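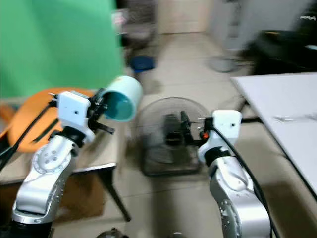
Getting the Fans Out (and Cleaning Them Before You Need Them)

I love fan day! It falls on whichever Sunday in May the back room first feels stuffy, and it has turned into my favorite housekeeping job of the whole spring, because you end up doing the floor, the shelves and half the cupboard while you're at it. A floor fan takes up so little space and does so much. It also collects more fluff than anything else you own, and most of it gathers on the back of the cage where you never look.

What follows is how I do mine, with a few tips picked up from readers over the winter.

Start with the back

Turn the fan around so the motor side faces you. Unplug it first, please, every single time, even if you only mean to give it a quick wipe. Air gets pulled in from behind, so the rear grille is the dirty one. Run a soft paintbrush along the wires from the center outward and hold the vacuum nozzle right next to it as you go. I use a cheap 3-inch brush that has never seen paint, and it beats every gadget I've tried.

Don't spray anything at the motor housing. A barely damp cloth on the outside is plenty, and the brush again for the vents.

Then the front and the blades

Most front grilles come off with clips or one small screw at the bottom of the rim. Put the screw in a cup right away! I have crawled around on tile looking for one of those screws and I don't recommend it. The front grille can go in the tub or a big basin with warm water and a squirt of dish soap for 20 minutes. Wipe the blades where they are, supporting each one from behind with your other hand so you aren't bending it. If there's a greasy film (kitchen fans always have one), a little baking soda on the cloth takes it right off.

Let everything dry completely before it goes back together. I leave the grille propped in the doorway overnight.

Where to stand it

People set a fan in the middle of the floor and point it at themselves, and that's lovely for the person in front of it. If you want to cool a whole room in the evening, try it facing out of the door or window so it pushes the warm air away, and open something on the opposite side. On a tiled floor this works beautifully – the tile stays cool and the air coming in across it feels wonderful on bare feet.

Keep it clear of anything that hangs. Curtains, drop cloths, a sheet you've put up to divide the room, they all drift toward the back of a running fan. I like a good arm's length of space behind mine. Urmila Solanki wrote to me in January (fans in January, she lives somewhere warm!) to say she sews a few washers into the hem of any long hanging cloth so it stays put. I did it that same evening and I'm completely sold.

Run the cord along the wall, never across the walking path. If it won't reach, move the fan.

Stools and small tables

Lift every stool off the floor before you mop and set it upside down on the table, with an old towel under the seat. While the legs are in the air, check the feet. Missing caps scratch tile and make that awful squeal. Kuldeep Agarwal cuts circles from thick felt and gets 16 out of one sheet, which does four stools with no waste. He glues them with contact cement and leaves them until morning.

For bright painted or plastic seats, plain soapy water and a soft cloth. The scrubby side of the sponge dulls them quickly and you can't bring the shine back.

Cups with colored insides

White outside, color inside – I'm very fond of them, but they do show tea. Soak with a spoonful of baking soda in hot water for half an hour, then rub with your fingers or a soft brush. Skip the steel wool. If a ring stays put at the very bottom, try a second soak before you try a harder scrub.

Putting it all away in the fall

Clean again before storing, cover the head with an old pillowcase and tie it loosely at the neck. Keep the base, the screws and the little wrench in one bag, and tie that bag to the pole. Write the room on a bit of masking tape if you have more than one fan, because two black bases look exactly alike after six months in a closet.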